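Closturness Repair Newsletter
Thursday, May 10, 2018

Old towers get a second go

If you've got a desktop gathering dust under a desk somewhere, please don't take it to the dump just yet! We've been elbow-deep in old office computers all spring, and the more of them we open, the more we like them. They come apart with ordinary tools, most of the parts lift out, and there's so much to learn from a single case.

The processor is everyone's favorite bit. It's a small, flat square of metal and circuit board, and the whole machine depends on it sitting just so in its socket. Loosen the screws on the bracket a little at a time, going corner to corner, and lift the chip straight up by its edges.
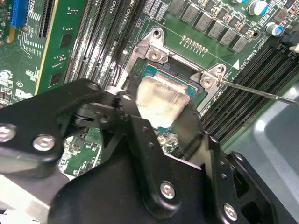 Processor tilted over its socket, with the screwdriver at the bracket.

Nga Khúc has written up her notes for anyone who wants to try this at home, and they're wonderful (five pages, with drawings!). Her best tip is to lay the tower on its side before you start, so the board is flat in front of you and dropped screws stay where you can find them. She also likes to clean off the old thermal paste with a lint-free cloth and a dab of rubbing alcohol, and she'll happily talk to you about paste for as long as you let her.

With the side panel off, a Dell tower is a lovely thing to learn on. Memory slots, graphics card, drive bay, power supply: it's all there to find, and the blue plastic latches show you where a lot of it comes loose. Unplug it from the wall first, of course, and touch bare metal on the case before you reach in.
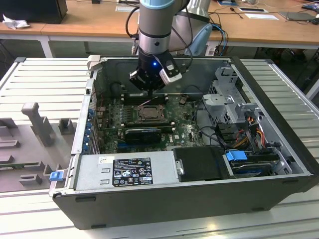 Can I bring in a computer that won't turn on at all?
Please do, dead machines are very welcome. The power supply is often the first thing to check, and even when the board is past saving, the memory and the drive may be fine in another computer.

The next Wudia open bench runs for three hours, and we have room for 13 people. Bring a small Phillips screwdriver if you own one, and a cup or jar for your screws. Back up anything you want to keep before you come, too!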